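**Status:** current as of 7th March. Maintained by Pentti Seppälä for the Tumcombe tableware collection.

# Nudimik Cups

This card covers the cup portion of the Nudimik set: 189 short entries on plain plastic tumblers and the drinks set out with them. Entries are sorted by cup color — pink, light blue, lime green.

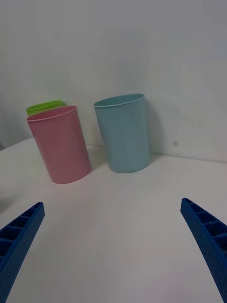
**Are the three colors treated as separate items?**
Each color has its own entry number, and an entry may refer to more than one.

## Conventions

- Use "cup" in all entries. "Tumbler" is accepted in notes.
- Record the drink by color if its name is not known.
- Bottles are listed under `drinks`, never under `cups`.
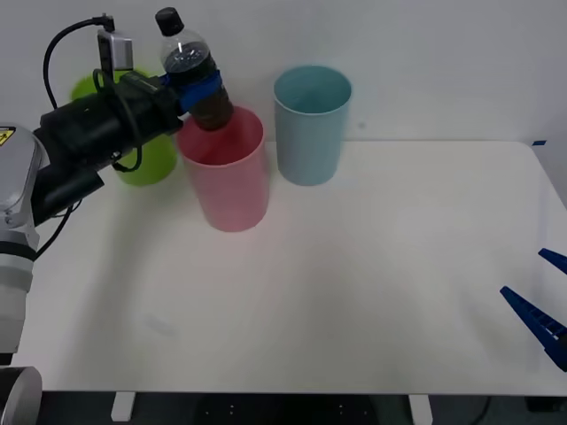

Entries with both a bottle and a cup carry two tags, and the cup tag is written first. There are 69 of these in the present release. Corrections should quote the entry number.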